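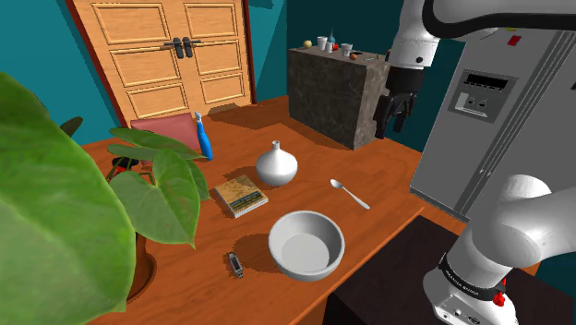

The practice kitchen at Junska, with the table laid for a lesson. The arm is a Franka Emika; the kitchen exists only on a screen.

The kitchen has teal walls, a fridge with an ice dispenser, and a marble counter I could not afford. Nobody has ever cooked in it. I have been given charge of it for an afternoon, along with a robot arm, and my orders are to pick up the spoon.

I have been picking up spoons without supervision since infancy. It takes me eleven goes.

Junska occupies the upper floor of a former carpet warehouse, and what it sells is demonstrations. A customer wants a robot that can tidy a table. Junska sits a person down with a controller, has that person tidy a table by remote control over and over again, and records every twitch. The recordings are fed to a learning program called Amano, which tries to work out what a tidying person would do next. Much of the early teaching takes place in simulated rooms, where dropping a vase costs nothing and sweeping up takes one key.

The controller is a grey wand with a trigger. Move the wand and the gripper moves; turn your wrist and the gripper turns; squeeze and the two fingers close. It sounds simple and for the first minute it is. Then you try to judge how far the fingertips are from the wood, on a flat screen, and discover how much of your daily life has been managed by having two eyes and a sense of touch. The shadows help. My tutor for the day, a patient woman with a flask of soup, advised me to watch the gripper's shadow and forget the gripper. I drove both of them firmly into the tabletop.

A spoon is a wicked thing to start with. It lies nearly flat, it is thin, and the fingers have to come down on either side of the handle without shoving it along. A vase with a narrow neck, by comparison, practically asks to be picked up. New operators are therefore given the spoon first, on the same principle by which new waiters are given the table of twelve.

On my fourth go I lifted it a little way and it slid out. On my seventh I moved it neatly off the table and on to the floor. "Keep that one," my tutor said, and typed a note. Failures are labelled and filed, so Amano has now been supplied with a very thorough grounding in how I behave under pressure.

What the machine learns from is not always what you meant to teach. A house rule at Junska says that each operator does 50 good runs of a task before moving on, and that the furniture and clutter get shuffled between runs. The rule dates from a bad month in August, when everything on the table had been left where it was for days. The arm learned to tidy beautifully. It then went to the same spot in a differently arranged kitchen and, with great confidence, tidied nothing. It closed its fingers on thin air, carried the air across the table and set it down.

It also picks up habits. One operator used to pause before every grasp to scratch his ear. He is gone now, to a firm that makes lifts, but for a good while the arm stopped short above each object and hung there, as if trying to remember whether it had locked the car. Somebody eventually went through 200 of his recordings and trimmed the pauses out. I was told this as a technical story. I thought it was the saddest thing I had heard all week.

The other method is to teach by hand, and for that you need an arm you can touch. There is one at Fallska, the sister workshop across the yard, bolted to a bench. You press a button, the joints go slack, and you take the thing by the wrist and lead it through the job like an uncle at a wedding. I liked this far more. You can feel when the fingers meet something. You can also feel every motor being polite about it.

The drawback is that you are in the way. Your arms block the cameras, your elbow nudges the crockery, and after 3 hours your shoulders know all about it. Most operators go back to the wand and the teal walls, where they can work sitting down. They take it in shifts, with the blinds half drawn and the radio on low, and they talk about the kitchen as if they rented it. There are strong views on the chair. There is a faction that would like the spray bottle moved.

The customer for all this is Fliltura, which runs canteens and would like its tables cleared in the evenings. I asked when that might happen and received the sort of answer builders give. The current version of Amano has had 32 attempts at the spoon since its last lesson, and its tutors were pleased with most of them, in the guarded way of parents after a school concert.

Late in the afternoon I was allowed to watch it try. The gripper came down a touch to the left, hesitated, corrected itself and closed on the handle. Up went the spoon. Then the arm swung out over the white bowl and let go from slightly too high, and the spoon bounced off the rim.

"That's one of yours," said my tutor, and unscrewed the soup.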